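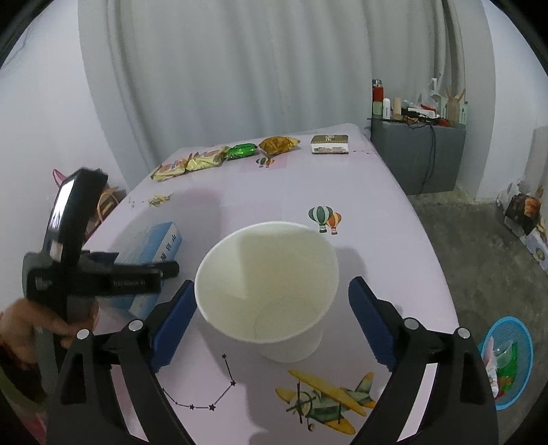

Figure 6.1 A paper cup on a table set with snacks.

Chapter 6
Packaging at the Table

A paper cup holds its shape because of how it is made. The wall is one curved piece of paperboard, glued along a seam, and the base is a separate disk pressed in from below. Most cups also carry a thin lining — without it the board would soften.

Snack packets do a different job. They have to keep air and moisture out, so the film matters more than stiffness. Boxes protect what is inside from being crushed.

In this chapter we take these two groups, rigid and flexible, one after the other. Section 6.2 follows Judit Szalai's study of cup waste at the Huredgate school canteen.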